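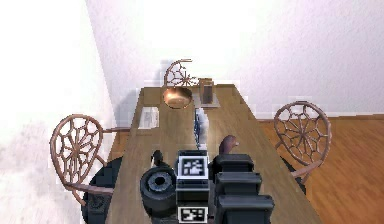
Kitchen & Table Group, Wirninance Neighbors Help Board

Last updated: July 2022

Dried beans that will not get soft, what am I doing wrong?

Posted by Alby Cosgrove

Hi all, first time posting in this group (I usually hang out over in the garden section complaining about my squash). I'm hoping somebody can save me from buying canned beans for the rest of my life.

So, back in March we moved up to Ruddock from down on the coast. I have made a pot of beans pretty much every weekend since I was in college and I never had to think about it. Soak them overnight, dump the water, cover with fresh water, throw in an onion and whatever ham bone I had lying around, and by the time the ballgame was over we had dinner. My grandmother did it that way, my mom did it that way, it's not exactly rocket science.

Up here it just doesn't work! The first pot I figured I had gotten distracted and turned the burner too low. The second pot I babysat the whole afternoon and they were still chalky in the middle. Not raw exactly, but you know that gritty feeling when you bite one and it kind of squeaks? That. And the skins were coming off and floating around, so from the outside they looked overcooked. My husband ate a bowl to be nice and then made himself a sandwich.

Stuff that may matter:

We're at around 4000 feet now. I know cakes act weird when you live up high but I thought that was only for baking and only for people way up in ski country.

The water here is really hard. I have white crust on the kettle and the shower head, and the glasses come out of the dishwasher cloudy. We don't have a softener and the landlord isn't going to put one in.

The beans are pintos, out of a big sack that came with us in the move. I don't remember when I bought them. They were in the garage at the old place.

I do a 500 gram batch at a time, which fills my big blue pot without boiling over. I put a can of tomatoes in at the start because we like them kind of brothy and red. I don't salt until the end, because everybody told me salt makes them tough.

I don't own a pressure cooker. My aunt's blew its little weight thing into the ceiling when I was a kid and I've been nervous about them ever since. I'd rather not buy one unless that's truly the only fix. I do have a slow cooker somewhere in the moving boxes.

Is it the altitude, the water, the beans, or me? My in-laws are coming for supper at the end of the month and I already opened my big mouth and promised beans and cornbread. The cornbread is fine, by the way.

Thanks in advance!

Marleny Giraldo

Oh Alby, welcome to the hills, we have all eaten that pot of beans. I moved to Grilholm from sea level too and I cried over a pot of black beans my first winter (I was also pregnant, so there was a lot of crying). I'm pretty sure you've got several things going against you at once, and that's why it got so bad so suddenly.

The biggest suspect for me is the sack. Old beans are the worst! They look exactly the same as fresh ones, but after a couple of summers in a warm garage something changes inside them and they can cook all day and never get creamy. Before you change anything else, go buy a small bag of new pintos from a place that sells a lot of them. I get mine at the Mexican grocery because they go through them so fast. If the new bag cooks up better you have your answer, and you can use the old sack for pie weights or give it to the kids for beanbags.

Next is the tomatoes. Please stop putting them in at the start! Acid keeps beans firm. That's great if you want beans that hold their shape in a salad and terrible if you're already struggling to get them soft. I know you said you always did it, and down at the coast with young beans and a hotter boil you could probably get away with it, but up here you've got no slack. Wait until you can squish one against the roof of your mouth with your tongue, and then put in the tomatoes and let it all bubble together for a while. Same goes for vinegar, lime, wine, and also molasses if you ever do the baked kind. (Molasses has calcium in it, I learned that the hard way.)

And then hard water, yes, it matters a lot more than people think. The minerals get into the skins and sort of lock them up. You can buy a jug of distilled or soft bottled water for the soak and for the cooking, and I'd do that for the in-law supper just so you can relax. For every day I use tap water and a small pinch of baking soda in the soak, then rinse, then an even tinier pinch in the pot. Go easy, because too much tastes like soap and turns the whole thing to mush. I'm talking what you can pick up with your fingertips.

The salt thing, by the way, is backwards. I believed it too! Salt your soaking water. A good spoonful, so it tastes salty. It helps the skins soften and stay in one piece, so you'll get less of that confetti floating around, and the beans taste like something all the way through. Rinse them before they go in the pot and then season as you go. If you've got a ham bone in there taste first, of course.

As for the height, water boils cooler the higher you live, so everything that cooks in water just takes longer. You're not super high, so it won't be dramatic by itself. I'd plan on a good bit of extra time and keep the lid mostly on. Beans hold beautifully, so start them the day before your company comes. They're better the second day anyway, and then if they're being stubborn you have all evening and nobody's sitting there with a napkin in their lap waiting on you.

One more thing and then I'll shut up. If you dig out that slow cooker, pintos are okay, but don't ever do red kidney beans in it from dry without boiling them hard on the stove first. They've got a toxin in them that a slow cooker may not get hot enough to knock out, and it'll make everybody sick as dogs. Soak, drain, then a real rolling boil in fresh water. At our altitude I leave them boiling a full half hour. White kidneys have some of it too, so I treat them the same.

Let us know how the supper goes, and I want the cornbread recipe!

Bevan Lockyer

pressure cooker. I know you said no but the new ones have a locking lid and won't open until the pressure's down, it isn't your aunt's. we do pintos every week and they come out soft every time, old beans too mostly. just don't fill it past half with beans because they foam, and a spoon of oil helps.

also check the thrift store by the feed place in Ruddock, there's always one on the shelf. make sure it has the rubber ring and the ring isn't cracked.

Angus Waaka

I agree with most of what Marleny wrote, and I'd only add a few things from cooking for the fire hall suppers in Wetatance, where we're higher than you and the well water is like liquid chalk.

Do a test pot first, before you spend money on anything. Take 2 small saucepans and put a handful of the same beans in each. Cook one in tap water and one in bottled, same size flame, no tomatoes, no ham. If the bottled one goes soft and the tap one doesn't, it's your water and you can keep the sack. If they both stay gritty, it's the beans and you can quit feeling bad about your cooking. I did this when I first got here and it turned out to be a bit of each, so I was no wiser, but I did get lunch out of it.

I don't love baking soda myself. I can always taste it, and my wife says I'm imagining things. A pot with a heavy lid in a low oven is how I get around it. Bring it to a boil on the stove first, then lid on, then into the oven and leave it alone. It's gentler than a burner and the skins don't get knocked around by the bubbling. You do have to look in now and then and top it up, and use water that's already hot out of the kettle when you do. I don't know if cold water truly toughens them or if that's an old wives' tale, but it does stop the simmer dead, and then you wait for it all over again.

If the pot is still chalky on the day and you have people coming, fish some out, mash them up with a fork and some of the broth and a lump of lard, and stir it back in. Doesn't fix the beans but the broth thickens up and it's a lot more forgiving to eat. Or fry the lot. Refried covers up plenty.

Alby Cosgrove

Oh my gosh, thank you all so much! I did the saucepan thing this morning while I unpacked books. The bottled water ones were better but still kind of mealy, so I think the garage sack is done for. It's going to the school for a craft project. I've got a new bag soaking right now in salty bottled water and the tomatoes are staying in the cupboard until I'm told otherwise.

Bevan, I'll look at the thrift store but I'm making my husband be the one to open it.

Marleny, the cornbread is just the one off the cornmeal bag, except I melt the butter in the skillet in the oven first and let it get a little brown, and I use buttermilk in place of the regular. Get the pan really hot before the batter goes in so it sizzles.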